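Workbench Tips: Running a Suturing Practice Bench for a Student Robotics Club

I was against the suturing project when the Bundside club voted for it in January, and I am still not sold. A needle is a nasty thing to hand to a machine that students programmed after dinner. But the bench time has taught us some habits worth passing on, and most of them cost nothing.

Pads first. Buy plain white ones if you can. Black thread shows up well against white, and a red cut line gives both the students and the software something to aim for. Ignore any seller who tells you a pad "feels just like skin." Ask how many stitches it takes before it tears, and watch how fast the subject changes.

Tape the pad down on all four sides. We used two strips for weeks and blamed the code for every crooked stitch. Half of those were the pad creeping.

Thread. We cut ours to 18 inches. Longer pieces sound thrifty and end up wrapped around the wrist of the tool. Lay the spare length out across the pad, away from the cut, before you start a stitch. 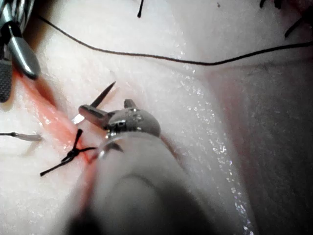 Needle up, one knot on the cut, long end of the thread out across the pad.

Needles. Count them out and count them back in. Ours live on a flat magnet stuck to the shelf — the kind sold for kitchen knives works fine. One person has that job for the whole session and doesn't touch the keyboard. If the count is off, everything stops until it's right. Yes, even during a good run.

Trimming. Pick a tail length and stick to it. Tails cut too short let the knot slip, and long ones get grabbed by mistake on the next stitch. I'd leave them a bit longer than looks tidy. You're not being graded on looks, whatever the Tuvo Cup score sheet seems to think.

Cleaning. Wipe the jaws with a lint-free cloth after every 12 stitches. Old toothbrushes are good for the joints. Keep spray oil well away from the pads, and don't let anyone "just tighten" the little screws mid-session.

Keep a paper log. Write down every try, including the ugly ones. Our team was telling people the Faro program got 90 percent of its stitches right, and that number came from leaving out every run where someone reached in to help. A stitch you rescued by hand is a miss. Mark it as one.
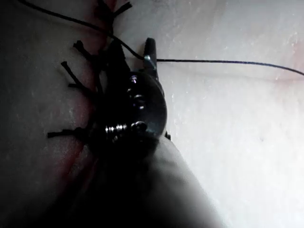 Elspeth Forsyth wrote in to say I'm too hard on the kids about this. Her group logs helped stitches in a separate column, and she finds the students are more willing to own up when it isn't called a failure. She also thinks sessions should stop at 90 minutes, as the sloppy counts all come after that.

Fair enough on the column, and we may try it. I'd still want the two numbers printed side by side on any poster.

Storage: pads flat, in a lidded box, with the date on the back in marker. Throw them out when the cut starts to gape on its own.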